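Teleoperation notes, part 2: lag, thumbs and where to stop a demo

27 Jul 2021

Print | E-mail this post

The last post ended with the glove calibration, which was not good. It is better now. I moved the calibration pose from a flat hand to a loosely closed one, and the fingertip error dropped enough that I've stopped correcting for it in my head. The flat hand was a poor choice because I never use a flat hand when picking anything up. The mapping was most accurate in a posture that did not occur in the data.

The task set for this round is kitchen objects into and out of cookware. Each demonstration is one object and one move. The operator wears the glove, the arm follows the wrist tracker, and Releo (our recording software, named before my time) writes joint positions, commanded positions and video to a single file. The target is 200 clean demonstrations per task before anybody trains anything. We started at 600 and cut it back when it became clear that the last few hundred were teaching the model my bad habits in greater detail.

The complaint I hear most from new operators is lag. They are right that it exists. They are usually wrong about where it comes from. Network delay in our setup is small and steady. The rest is the smoothing filter on the wrist, which we need, or the arm shivers at the end of every reach. What you feel as lag is mostly that filter. Horațiu Pascu wrote the current version and his advice is to move at the speed you would use to carry a full cup of tea. At that speed the filter and the hand agree. Above it you start to overshoot, correct, overshoot the correction, and the file is useless.

Fingers have their own filter, much lighter, so they arrive before the wrist does. If you close your hand while you are still reaching, the robot closes early and pushes the object away. The fix is a short pause above the object. It feels artificial and it looks slow on video, but it gives the wrist time to settle. I count one beat and then close.

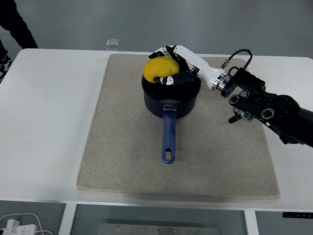
Photo: the author, Flurngate project log. Reuse with credit.

The lemon-shaped fruit and saucepan pairing is the one I'd give a new operator second, after blocks on a bare mat. The fruit is rounded, the pan has a rim, and both of those punish a lazy thumb. With a human hand you would drop your fingers around the fruit and let your skin sort out the details. The glove gives you nothing back, so the thumb has to be placed by eye. Put it on the near side, fingertips over the far side, and squeeze along a line that passes through the middle of the fruit. If the line is off-centre the fruit rolls as you lift.

Contact with the rim is a judgement call. The model has no touch input in this round, so a demo where the fruit is held against the side of the pan looks nearly the same to it as one where the fruit is held free. I keep the gentle ones. I throw out anything where the pan moves, even if the lift works afterwards, on the grounds that a policy which drags cookware will eventually drag it off the table.

The felt mat helps here. On the bare table a pan turns with very little encouragement. It also kills most of the glare, and the white tabletop was costing us exposure on the head camera. We leave the pan handle pointing at the front edge for the first block of demos, then start rotating it. Varying everything from the beginning sounds more rigorous, but new operators can't separate their own errors from the changes in layout, and the rejection rate climbs.

Where to stop is the part I got wrong for longest. My early files end when the object is released. A policy trained on those releases the object and then hovers, because it has never seen what comes next. Every file now ends with the hand open, withdrawn and parked, and still for a moment. The still part is labelled as done. It adds a couple of seconds to each file and has saved me a good deal of swearing.

The current tally on the Awan branch is 209 recorded, which includes rejects I have not yet pulled. I'll go through them this week. Anything with a double grasp goes out — close, open, close again — unless it is a deliberate recovery, in which case it gets its own tag and a separate folder. Mixing recoveries into the main set without a tag taught the previous model to fumble on purpose.

Next job is kinesthetic teaching, with the arm in free-drive and the operator pushing it by the forearm. It gives cleaner wrist paths and much worse finger data, and there is always an elbow in the video. I want to try it for the approach only and switch to the glove for the grasp. The switchover will need a change to the file format, so don't expect numbers before August.

Share (2) | Comments (2) | Print | E-mail this post

Recent posts
Teleoperation notes, part 1: glove calibration
Renaming every file in the Brallby set
Why the wrist filter is set where it is
Cable routing on a moving arm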